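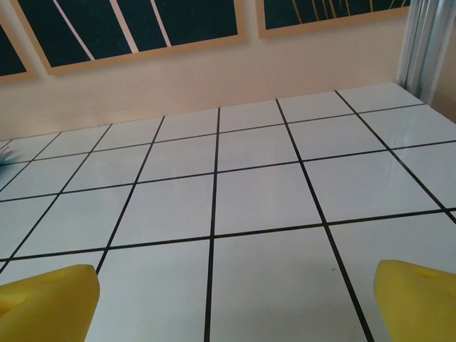
How to Grout a Small Tile Tabletop

I've done two of these now, one for my kitchen and one for my sister's porch, and grouting is the part everybody dreads. It's messy but it isn't hard, I promise! Your tiles should already be stuck down and left overnight before you start.

What you'll need

A small bag of unsanded grout (I paid 9 dollars for mine), a rubber float, a bucket, two big sponges and an old towel. For gaps wider than an eighth of an inch, get sanded grout instead.

Step 1. Clean out the gaps

Run a toothpick or a flat screwdriver along every line and scrape off any glue that squeezed up. I skipped this on the first table and I can still see every lumpy spot.

Step 2. Mix it

Put the water in first, then add powder until you get something like peanut butter. Let it sit 9 minutes and stir again – don't add more water, even if it looks stiff.

Step 3. Push it in

Hold the float at an angle and drag it across the tiles diagonally so it doesn't dig into the lines. Press hard. Go over each patch from both directions, then scrape off the extra.

Step 4. Wipe

Wait 29 minutes, then wipe with a sponge you've wrung out really, really well. Rinse it a lot. A chalky haze will show up later, and the dry towel takes care of that.

Step 5. Seal

Give it three days before you brush on sealer. Marta Tymoshchuk asked me if you can skip this with dark grout – I wouldn't, coffee leaves a mark on that too.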